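3. Course Setting and Student Work

3.1 The project course

The work reported in this paper was done in a two-semester project course at the Uvusstead campus. The course is open to third-year students in mechanical engineering and computer science. Students work in teams, and each team picks one manipulation problem in April, at the end of the second-year program, and carries it through the following academic year. Teams share a single lab room, one arm, and one multi-fingered hand. Bench time is booked in blocks of 100 minutes, and a team may hold no more than 2 blocks in a day.

Earlier versions of the course used a two-jaw gripper. Student feedback on that hardware was mostly good, but the projects had begun to look alike. Almost every team wrote a pick-and-place routine, tuned it, and spent the rest of the year on the report. The move to a hand with several fingers was meant to open up the range of problems. It also made the first weeks harder, and much of this section deals with those weeks.

3.2 The Nekundale task set

All teams began from the same set of exercises, which we call Nekundale. The set starts with single-finger motion and ends with picking up a flat-sided object from a table and turning it in the hand. Teams were free to leave the set once they had passed the grasping exercise. Most stayed with it longer than we had planned for, partly because the later exercises fed directly into their own projects.

A trial in Nekundale is one attempt at one exercise, from the start command until the hand is open again or the operator stops it. Students logged every trial, including the ones they stopped early. Stopped trials were marked with a short reason in plain words. We did not give them a fixed list of reasons, and the entries vary a good deal in length and tone. Over the year the teams logged 900 trials. Of these, 503 had a complete camera record and could be used for the analysis in Section 4. The remaining trials were kept in the log but left out of the counts. The usual cause was that recording had been started late or had not been started at all, and this was much more common in the first semester.

3.3 Camera placement

The question of where to put the camera took up more discussion than any other part of the setup. A fixed camera on a stand gives a steady view of the table, but the hand hides the object as soon as it comes close. Teams that worked from the fixed view alone could tell that a grasp had failed and could seldom say which finger had slipped first. We therefore added a small wrist camera, looking along the fingers from the palm side.

The wrist view has its own problems. The lens is very wide, so straight edges in the room come out curved, and students had to learn not to judge distance or tilt from the background. The palm takes up a large share of the picture. Light surfaces are also difficult. The automatic exposure settles on the dark palm housing, and the table then comes out close to pure white. One team wrote a routine that set the exposure by hand before each trial. It worked well enough on days with even light but had to be redone whenever the light from outside changed.

Figure 2 gives a typical wrist view. Three of the white fingers hang in a row from the palm, with the thumb lower and to the left. The black fingertips stand out clearly, and for this reason most teams chose to track the fingertips and ignored the rest of the finger. The table surface carries almost no detail at all, and a tracker that depended on it would have had little to work with.

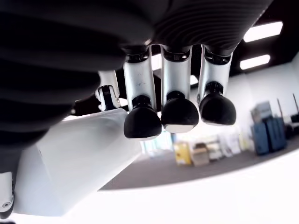 Figure 2. Wrist camera view of the hand, with a white block at left and the lab room behind.

3.4 What the students built

The fingertip trackers were the first piece of code that teams shared with each other. We had not asked for this. By the middle of the first semester there was a common version, kept in the course repository under the name Lernard, and teams sent changes back to it as they found faults. The main fault was confusion between neighboring fingertips when the fingers were close together. The fix that was finally adopted uses the joint angles reported by the hand to predict where each tip should appear — a simple idea, but one that required the team to calibrate the camera properly, which they had put off until then.

For grasp planning the teams split. Some wrote fixed sequences of joint positions and adjusted them by trial. Others used the Van Hecke toolbox, an in-house library from an older course, which takes a rough shape for the object and returns a set of contact points. The toolbox was written with a three-fingered hand in mind, and the teams that used it had to decide what to do with the extra finger. In most projects it was held back until the other contacts were made and then closed slowly at low force.

3.5 Time on hardware

Bench time was the main limit on the projects. A block that began with a calibration left enough room for a short run of trials, and a block in which something went wrong with the hand often left none. Teams were asked to bring a written plan to each block. Those that did so logged more trials, although we cannot separate this from the fact that the same teams also tended to book earlier in the day, when the room was quieter.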